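**Last Boat to Lelia**

Seventy-seven steps down to the ferry dock at Plorville and I took them with Mr. Rolland's suitcase in one hand and the clipboard in my teeth. February. Ice on the handrail. The boat already making that noise.

"Triin," said Kasun, at the bottom, not helping. "You're one short."

I knew I was one short. I had fifteen on the sheet and I'd been counting wool hats since the coach park. The suitcase was here. Its owner wasn't.

"When does he pull the ramp?"

"Now-ish."

Kasun drives the coach. Drives it beautifully, doesn't do people. He'd got the heater going for everyone and parked in the lee of the fish shed, and that, as far as he was concerned, was hospitality. I sent him up to check the bakery. He went, slowly, eating something.

So. The tour was called Winter Light and it was my idea, which I'd been regretting since the first night. Five days up the coast, painted churches, the glass museum, two nights on Lelia at the Martens Hotel with the famous breakfast room. I wrote the brochure myself, in August, in a sundress. *Have the islands to yourself.* You do have the islands to yourself. Everything's shut.

Ertuğrul Yüksel stuck his head out of the wheelhouse. "Triin. I've got a tide."

"Five minutes."

"It's not me that's got to wait, it's the water."

"Three, then."

He looked at the sky like it owed him money and went back in. He'd wait. He'd waited once for a woman who left her teeth at the Plorville motel, and he never let the office forget it, but he waited.

Thing about Jérémie Rolland. Eighty if he was a day, travelling alone, very good overcoat. Booked by letter. An actual letter, with a cheque. Said he didn't care about the churches and would sit in the coach for those, thank you, but he wanted the seat by the window on the crossing, the left side. Port side. He'd underlined it. And for four days he'd sat in the coach for the churches, polite as anything, doing the crossword in pen, and last night at dinner he asked me what the colour of the ferry was.

"White," I said. "Blue stripe."

"It used to be green," he said, and passed the butter.

I should of asked. I was doing room keys.

Phone rang. Sajib Chowdhury, at the Martens.

"Don't panic," he said.

"What."

"The boiler's fine now."

"What do you mean *now*?"

"It's fine. It's warm. Warm-ish in the west wing. I've put you all in the east wing. Only it means eight rooms."

"Sajib. There are fifteen of them. They paid a single supplement."

"Some of them could get along."

"They can't. The sisters can't and they're *sisters*."

Long pause. I could hear him moving something, plates maybe. "I'll open the annex," he said. "But I'm not heating the corridor."

"Heat the corridor."

"That's two thousand dollars of oil, Triin."

"It isn't and you know it."

He laughed and hung up, and I wrote CORRIDOR on my hand, and then Kasun was at the top of the steps waving both arms. Not in a good way or a bad way. Just waving.
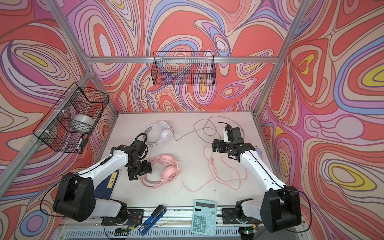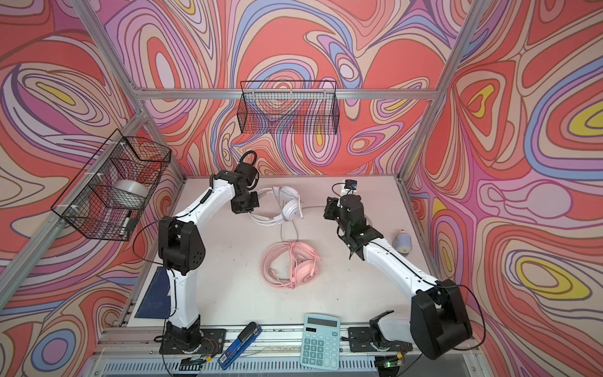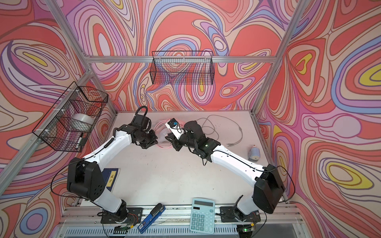 *Coral, pink, lavender, blue, yellow: the same walls in all three.*

Up again. All seventy-seven.

He wasn't in the bakery. He was behind it, on the old slip, the one they stopped using when they built the new dock. Just standing on it in his good overcoat with the weed frozen stiff all round his shoes. Kasun had found him and then, being Kasun, had not said anything to him, had just gone to wave.

"Mr. Rolland? The boat's about to go."

"Is it this one?" he said.

"No. It's down there. The white one."

"We went from here." He pointed with the rolled-up newspaper at the water, at nothing, some grey water. "The *Trosudon*. She had a bench down the left side and you put your bag under it. My wife was sick the whole way across. The whole way. She'd been my wife since the morning."

I had a radio on my belt and it was crackling and I turned it down.

"Was it rough?"

"Flat as a plate. It was the wedding sherry."

Kasun made a sound. I think it was a laugh, I'd not heard it before.

"There's still a bench," I said. "On this one. It's plastic though."

"Left side?"

"Both sides."

He thought about that. He really did consider it, stood there with the wind pulling his scarf about, and I thought he's going to say no. He's going to say he's seen what he came for, could somebody please drive him back to the motel. And I'd have to do it, there's a form. I was already working out who. Kasun could run him back, except the coach was supposed to cross too, except it wasn't, not in February, the coach deck's closed in February, so yes, Kasun.

"She'd want to know if they've still got the breakfast room," said Mr. Rolland.

"They've got it. It's in the east wing. It'll be heated."

"It never used to be."

"Well," I said.

He took my arm for the steps. Didn't ask, just took it, and we went down sideways like crabs, Kasun in front in case. Ertuğrul leaned on the horn when we were half way and Mr. Rolland stopped dead and lifted the newspaper at him, like you would to a neighbour across the street. The horn stopped.

The others had kept him the seat. I hadn't told them to. The older sister was standing in front of it with her handbag out, guarding it from a man with a dog who wasn't even with us.

Ramp up. Lines off. I did the count again anyway -- hats, fifteen -- and wrote it on the sheet and my pen gave out at the five.

Phone. Sajib.

"Do any of them eat herring?"

"All of them. Why?"

"No reason. How many's *all*?"

"You've got the list."

"I've got *a* list," he said. "It says Trosudon at the top. Is that a guest? I've got a note here from the office, put flowers, it says, and then Trosudon, and then it's smudged."

I looked down the boat. He had the suitcase half under the bench, it didn't fit, it stuck out into the aisle and everybody was stepping over it. Crossword on his knee. He wasn't doing it. The harbour light went past the window on the wrong side, or the right one, I've never got port straight.

"It's Rolland," I said. "Put them in Rolland's room. What flowers have you got?"

"In *February*?"

"Anything."

"There's some heather. There's a sort of a fern in the bar."

"Put the fern," I said, and then we were out past the wall and the signal dropped, and one of the sisters wanted to know if there was tea, and there was, but the machine only took coins, so I went round with my hat collecting coins.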